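Norma Litska de manipulação em bancada

A norma Litska de manipulação em bancada, conhecida entre os praticantes simplesmente como Litska, é um conjunto de regras de boa prática para tarefas em que robôs de dois braços pegam, transportam e pousam objetos pequenos e deformáveis sobre uma mesa. A redação em vigor tem data de 9 de maio de 2019 e reúne 53 cláusulas, distribuídas por preparação da bancada, conduta dos braços, presença de pessoas e registo dos ensaios. É um texto curto e surpreendentemente agradável de ler, qualidade rara no género, e boa parte da sua popularidade vem daí.

Origem

O primeiro rascunho foi escrito por Hipólito Aravena no laboratório de Sterport, a partir de um caderno de ocorrências com 354 entradas. Aravena queria uma resposta para um problema muito concreto: duas equipas faziam a mesma tarefa, com o mesmo pão e a mesma tigela, e chegavam a resultados que não se podiam comparar. Uma considerava boa qualquer preensão que não deixasse cair o objeto; a outra rejeitava um bolo com a crosta marcada. O laboratório de Grimshaw juntou-se ao trabalho no mês de setembro anterior à publicação e contribuiu com quase toda a parte relativa a cabos, um capítulo pequeno mas magnífico (quem já viu um braço arrastar o próprio cabo por cima da mesa percebe o entusiasmo).

Preparação da bancada

A Litska pede uma superfície plana, antiderrapante e com referência gráfica própria. A base de corte quadriculada tornou-se a escolha habitual: é barata, limpa-se depressa e permite repor os objetos quase na mesma posição entre repetições. O recipiente de destino começa vazio e dentro do alcance dos dois braços. Os objetos de partida ficam do lado do braço que os vai recolher, para evitar cruzamentos. Nos ensaios com alimentos, cada peça é usada no máximo em 10 repetições e depois substituída, porque o pão seca e muda de comportamento.

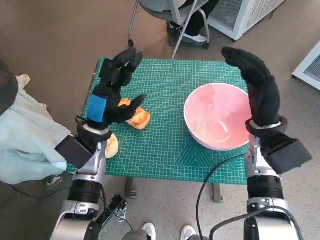 Conduta dos braços

O capítulo central distingue o braço ativo do braço em espera. Só um deles trabalha de cada vez sobre o recipiente, salvo nas tarefas declaradas como bimanuais. O braço em espera mantém uma postura estável, fora da trajetória do outro, e a norma aceita expressamente a mão erguida com os dedos para cima, desde que não passe por cima da abertura da tigela. Parece um pormenor! Mas foi a cláusula que mais discussão gerou em Husstead, onde se preferia recolher o braço por completo e onde acabou por se reconhecer que o recolhimento tornava cada ciclo bem mais demorado.

Para a deslocação, a regra é levantar primeiro e deslocar depois. O objeto sobe na vertical, atravessa a bancada acima do bordo do recipiente e só então desce. Quando já há uma peça lá dentro, a segunda deve ser pousada ao lado e nunca largada de cima.
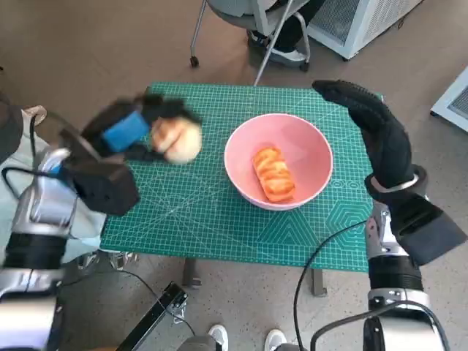
Transporte de um pão redondo com o braço esquerdo; o braço direito mantém-se erguido junto à tigela.

Os cabos têm direito a secção própria. Devem formar uma laçada com folga suficiente para a extensão máxima do braço e sair para fora da área de trabalho. A verificação faz-se antes de cada série, com o braço levado lentamente aos extremos do percurso.

Preensão de objetos deformáveis

É a parte mais citada da Litska e, para muitos leitores, a mais bonita. Em vez de fixar um valor único de força, a norma classifica o contacto pelo efeito no objeto. No grau A não há deformação visível; no grau B a superfície cede sob os dedos e recupera depois de solta; no grau C fica marca permanente; no grau D há rutura. Para pães e bolos, os graus A e B são aceites e o grau C é registado como falha parcial. A classificação de uma preensão só se fecha depois da largada, quando a peça pode ser examinada sem os dedos por cima.
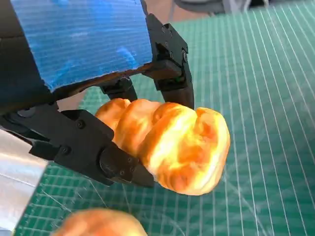 A distinção entre B e C obriga a olhar para a massa com uma atenção quase de pasteleiro. As peças com gomos ou pregas pedem cuidado especial, já que um dedo pode assentar numa saliência e o outro num vinco, com pressões muito diferentes. A recomendação é procurar apoios opostos e próximos do centro, e repetir a aproximação se a peça rodar.

Presença de pessoas

A norma admite pessoas junto da mesa, condição realista em quase todos os laboratórios. Exige que uma delas seja designada responsável pela paragem e que tenha o comando ao alcance da mão. Ninguém repõe objetos com os braços em movimento.

Registo

Uma série completa tem 100 repetições, incluindo as falhadas. Cada uma é anotada com o braço usado, o tipo de objeto, o grau de preensão e o local de largada. As interrupções contam como repetições e levam uma nota em texto livre.

Ver também

Caderno de Sterport
Ensaios de Husstead
Preensão bimanual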